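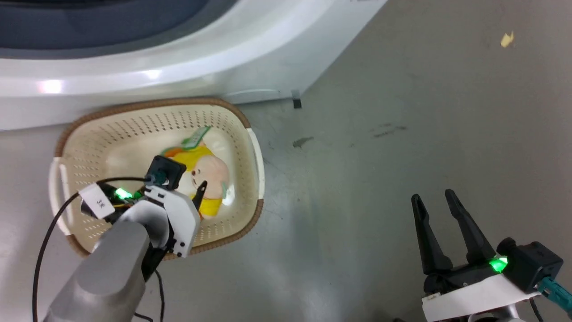

Trurken accounts and the mayor's "business record"

dpascu39
The Bratu council papers are up. For six years we've been told the mayor turned Trurken from one van into a group of firms with 300 staff. The filed accounts say 39 staff, and a loss in four of the last five years. He ran on that record. Has anyone read them properly?

Safta Husar
I've read them. The 39 is the holding company only. Kitero is listed separately and has its own payroll, so you can't say he made the 300 up from that one page.

dpascu39
Kitero has not traded since August. Page 153, second note.

millrow
The loss bothers me less than the loan. Trurken owes 200 thousand to Sernelo, and Sernelo got the bus depot contract. Did he declare it before the vote? I can't find it in the register.

Safta Husar
It is in the register, under his wife's name. Whether that counts is a fair question – the rules say "household", so I think it does.

oldferry
Every one of you voted for him because he had a nice suit and his face on the side of a bus. I said so at the time.

millrow
I didn't vote for him.

tessel_b
Off topic, but Safta, you asked in the other thread if I still had things for the Bratu hall sale. Yes, both of these, and I can drop them off before the weekend.
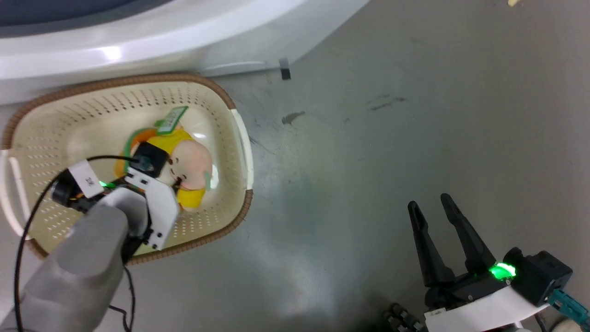 Basket and plush toy for the sale

Safta Husar
Thanks, yes to both. Side door please, the front one sticks.

dpascu39
Back to the accounts. I've written to the clerk asking for the date the loan was declared. Will post the reply when it comes.
Dorin Pascu

oldferry
You won't get one before the new year.

Safta Husar
You might. The clerk answered me in two days last time. And I still say wait for the Kitero figures before calling him a fraud. A bad businessman is allowed to be mayor.

millrow
He is, but he shouldn't tell us he's a good one on every leaflet.

dpascu39
Edited 2025-12-23: clerk has confirmed she got my letter. No date for the loan yet.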